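Wakance grippers: progress report for April
To: Ghizlane Filali, Sivska small projects fund
From: Adel Badawi, Hemalari shared workshop

Hi Ghizlane,

It's been a really good month on the bench, so this one runs a bit longer than the last. The short version: both hand-held grippers are built, both open and close the way they should, and we've started recording with the pair of them. I'm very happy with how they feel in the hand, and I can't wait to get them onto smaller and fiddlier things.

The build

You'll remember the first set of fingers flexed sideways whenever you squeezed hard. I redrew them as a chunkier block that tapers to a flat, squared tip, and the difference is huge. They close square now and stay square. I printed the new ones in the dark green because that was the spool on the machine, and I've grown to like the colour. The trigger was the other headache. The old spring was too stiff and my hand ached by the end of an evening, so I swapped it for a softer one and moved the pivot back a little. Much nicer!

The camera mount took three goes. The first wobbled, the second blocked the trigger, and the third bolts straight onto the body and hasn't shifted since. If I did it over I'd start from the mount and build the rest of the gripper around it.

Money

The grant was $400 and we've spent $422, with the extra coming out of my own pocket. I'm not asking for it back. The overrun is all fasteners and a second roll of filament, after I ruined most of the first one on fingers that were no good. The receipts are in the folder at the workshop if you'd like copies, and I can scan them.

Recording

We call the software side Xolalpa, and it's still a small pile of scripts, but it does the job. It starts both cameras together, saves the jaw opening alongside the video, and files everything by task. One annoying bug: if you stop one camera before the other, the longer file gets thrown out. I lost a whole evening that way before I worked out what was going on. There's a check in there now and it hasn't happened again.

We have 25 usable recordings so far. Most are easy ones — cups, blocks, a sponge — and I'm glad we began there, as it gave us time to learn how slowly you need to move. Small things on a plain white cover are the new challenge. Jewellery is my favourite of the lot. A bracelet lies so flat that you have to come in low and let one tip do most of the work, and a sparkly one throws little glints back at the camera. 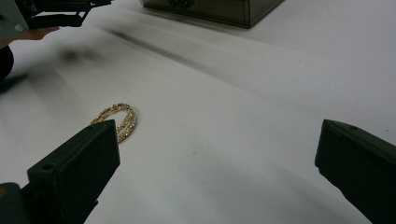

Shadows are the other thing I'm working on. Our light comes from overhead, so an arm reaching over the table can throw a long grey streak across the cover. I'd like to try a second lamp at bench height and see if it softens things. I'll also iron the cover, or find one that doesn't crease the minute you fold it.

Next

Before the next report I want to do three things: fit thin rubber pads to the fingertips, tidy up Xolalpa so someone other than me can run it, and record a proper set with small objects using both grippers. The pads are cut and only need gluing. The tidying will be slower, as I keep finding my own comments from late at night and having to guess what I meant.

You asked whether other members could have a go. Yes, please! I've left space on the bench roster for 2 evening sessions, both starting at 7 pm, and I'll bring the spare springs along. Come by for one if you're free.

Thanks again for backing this.

Adel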